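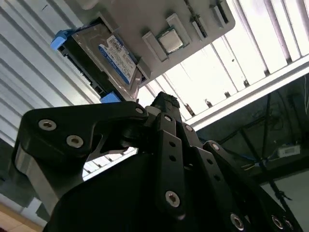
Von Magdy Samir
Standpunkt | Ressort Technik und Verfahren | Lesezeit: 2 Minuten

Die Diskussion über Greifsysteme in der Demontage von Altrechnern wird in unserem Haus überwiegend als Diskussion über Hardware geführt. Gesprochen wird über Fingerformen, Reibbeläge und Traglasten. Die Software erscheint in den Projektanträgen dagegen meist als Restposten. Diese Gewichtung halte ich für falsch.

Wer eine Festplatte aus einem Träger mit blauen Kunststoffclips lösen will, benötigt zunächst eine verlässliche Aussage darüber, wo der Clip endet und das Laufwerk beginnt. Am Standort Flitudau haben wir im Juni 1628 Greifversuche ausgewertet. In 112 Fällen meldete die Bahnplanung einen gültigen Pfad, obwohl die geschätzte Lage des Trägers bereits veraltet war. Der Planer hatte korrekt gerechnet – auf der Grundlage einer Annahme, deren Alter er nicht kannte.

Daraus folgt für mich eine Forderung an die Schnittstellen. Jede Lageschätzung muss mit Zeitstempel und Unsicherheit an die Planung übergeben werden, und die Regelung muss eine Bewegung kurz vor dem Kontakt zurückweisen dürfen. Das Projekt Vetness sieht beides vor. Die bei Beneo eingesetzte Ablaufsteuerung kennt bislang nur die Zustände »erreichbar« und »nicht erreichbar«. Für einen Prozessor in einer flachen Vertiefung, der beidseitig von Führungsstegen eingefasst wird, genügt das nicht.

Gegen diesen Vorschlag wird der Aufwand angeführt. Kaplan veranschlagt für die Umstellung fast zwei Quartale, und ich habe keinen Anlass, diese Schätzung anzuzweifeln. Der Einwand übersieht jedoch die Stunden, die derzeit in das Nachjustieren einzelner Greifposen fließen und in keiner Kalkulation auftauchen. Sie sollten künftig gesondert erfasst werden, bevor über weitere Fingervarianten entschieden wird.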